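Notebook > Bench Reviews > Skokmont two-arm kit

27 Aug 2019, by Eimear Keogh
4 comments · 2 shares

Picking up from where Aisling left off with the Skokmont kit. The loan period runs until October, so we have time, but I'd like to have an opinion before Jarlath has to sit down with the Niltent people and talk money (they're the reseller, they want an answer on the service plan, and they call a lot).

First, setup. Aisling's notes said to allow a full morning and she was right, mostly due to the calibration wizard. It wants you to run each arm through its range and then confirm, and if you're slow on the confirm button it throws you back to the first page! I did that twice. Once you're past it, it remembers everything, and I've powered the whole thing off and on again since without redoing a single step. Good. The printed manual is still useless for this part, use the PDF.

Second, the teleop feel. I like it a lot more than I expected to. The lag is small enough that I stopped thinking about it after ten minutes, and the arms go where I want without that floaty business we had on the Vutora demo unit last year. What I don't like is the wrist. If you roll it past a certain point it stops and then catches up all in one go, and my shoulder jumps every time. Róisín gets the same thing so it isn't me. I've written it up as a question for Niltent – is that a soft limit we can move, or is it in the firmware?

Third, grip. The slider goes from 0 to 100 with no units, which drives me up the wall. I've been living at 30 for paper and thin plastic and 55 for anything with a bit of body to it. At 17 the fingers close but a wrapper slides right out. Somebody please put these on the whiteboard because I keep forgetting them and the sticky note fell off.

Then there's the task library. The kit ships with tabletop stuff only, blocks and cups and so on, and tidying a floor is an add-on. Niltent quoted us 432 a month for the add-on with phone support, and that is the number Jarlath choked on. So I've been making our own version of the floor task by hand to see how much we'd really be paying for. Trash bin, blue liner, crumpled paper and wrappers on the boards, go.

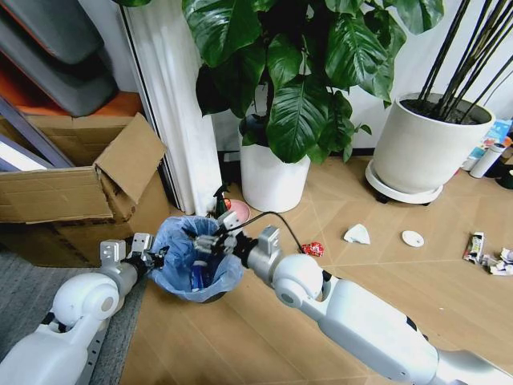
Home Robotics Bench, Fahy Workshop

Both arms over the bin, left gripper at the rim and right one above the opening, fingers pointing down toward the bag. I wanted to try working with the pair this close together and see if I'd get nervous. I did, a bit. The collision guard is on by default and I left it on, but it only knows about the arms themselves. It has no idea about a cable, and there's a thin black one arcing out by the right gripper and down to the floor that I have to keep in my head the whole time. Eliécer thinks a couple of clips along the forearm would sort it. He's also asked for the liner folds to be tucked down better before each run, as there's a lot of slack plastic in there for fingers to catch on.

Floor reach is the other thing to look at. Close to the bin I'm happy. The heap of wrappers farther out to the right is a different story, and I haven't decided yet whether to shift the base or just drop things nearer. Niltent will say shift the base, I bet.

Where I've landed for now: keep the hardware, push back on the monthly price, and ask for a trial of the floor add-on before anybody signs.

To do:
– Email Niltent re wrist roll (me)
– Clips for the cable (Eliécer)
– Grip numbers on whiteboard (anyone!!)
– Róisín to try the floor task cold, no coaching, and write down what annoys her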